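My sister's wedding is in August and I have promised, out loud, in front of witnesses, to do the invitations myself. What was I thinking! Helju wanted something printed from a shop in Musden, but the quote came back at 300 for the lot, before envelopes, and I got stubborn.

So now I'm deep in color decisions. Blue, obviously (the bridesmaids are in blue), but which one? I've changed my mind 7 times and Dinesh has stopped answering my texts.

Blues on the brain: 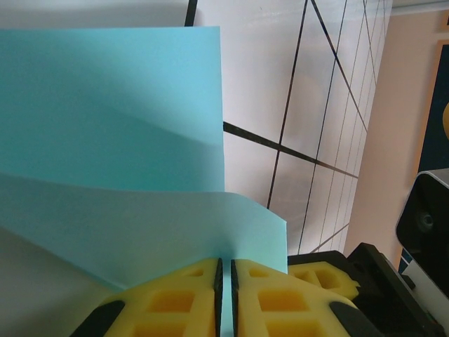
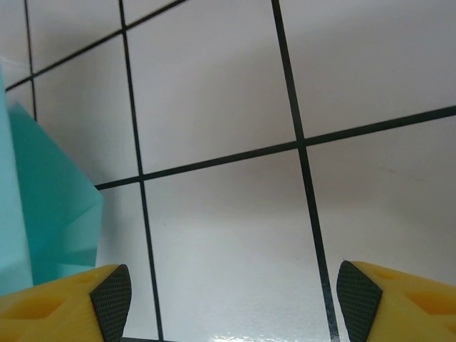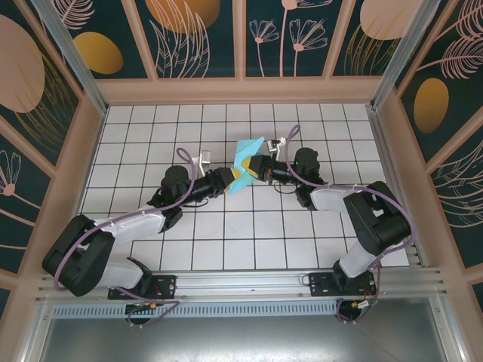
Anyway, I'm leaning toward the palest one with dark green lettering, and a plain card for the replies. The guest list still isn't final, and Triin keeps adding cousins. If you've got a good pen for writing on thick paper, please tell me which one, mine blots on every capital H.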